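Operations Management 201
Handout 12: Setup time and batch size

Instructor: Cletus Boateng
Read before the problem session. Bring a calculator.

1. What we mean by setup

Setup time is the time between the last good piece of one job and the first good piece of the next. It includes cleaning, changing tools, finding the right material, and any test pieces that get thrown away. Students often count only the tool change. On most shop floors that is the smaller part.

Setup is paid once per batch, whatever the size of the batch. Run time is paid once per piece. Keep the two apart in your notes and on the exam.

2. The Tikville case

Esposito makes cabinet hinges at its plant in Tikville. The stamping press needs 208 minutes to change from one hinge to another. Because the change is so long, the planner runs big batches and stores what is left over. When we looked at the numbers for December, the storeroom held hinges for orders that had not come in yet, while two customers were waiting on a size that was next in line for the press.

The planner was doing what the cost sheet told him to do. The sheet spread the setup over the batch, so a bigger batch always looked cheaper per piece. It had no line for storage, and none for late orders. 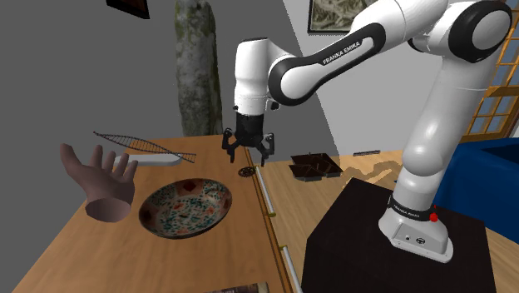
A second problem is that big batches hide defects. If the die is slightly off, the whole batch is made before anyone at the next station picks up a hinge and tries it. With a small batch the fault shows up sooner and less metal is wasted.

3. Inside and outside work

Split every setup task into one of two groups. Inside work can be done only while the machine is stopped. Outside work can be done while it is still running the last job. Fetching the next die is outside work. Bolting it in is inside work.

At Esposito a good deal of the outside work was being done with the press stopped -- the crew walked to the die rack after shutting down. Moving those tasks costs very little. Try it before you price new equipment.

4. Problem for next session

Vakgate Bottling changes labels on one line. Each change takes 12 minutes and the line is then ready to run. The current batch is 323 cases.

a) Write the setup time per case.
b) Cut the batch in half and do it again.
c) State what else you would need to know before telling Vakgate to make the cut.

Part c carries most of the credit. The Varkix reading in the course packet will help with it.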